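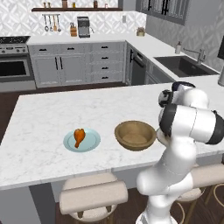
A drumstick on its plate, the wooden bowl beside it and the arm standing by in the simulated kitchen.

The kitchen set has grown to 1049 demonstrations since March, all of them recorded in simulation by the Florstead group under Wenjie Kong. Each one is a person driving the arm by hand controller through a household chore from beginning to end. The learning system gets the camera views and the joint positions, and nothing else.

Most of the new material is food handling: plates, bowls, counters and the refrigerator. There are 12 kitchen layouts in use now, and the items and their starting spots are shuffled between runs. Wenjie would like more variety in how people take hold of a bowl. 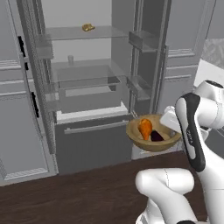
Holding a bowl by one side of the rim is harder than it sounds. It has to stay level enough to keep the food in, and the operator is also watching the doors and shelves. We ask people to go slowly and to keep the pauses short - long waits in a recording tend to get copied by the model.

Failed runs are kept in a separate folder with a one-line note. Please don't delete them. Sonstead will use them for its own tests later on.

We still need 2 more operators for the evening slots. Training takes one afternoon, and sign-up is at the Benadden front desk.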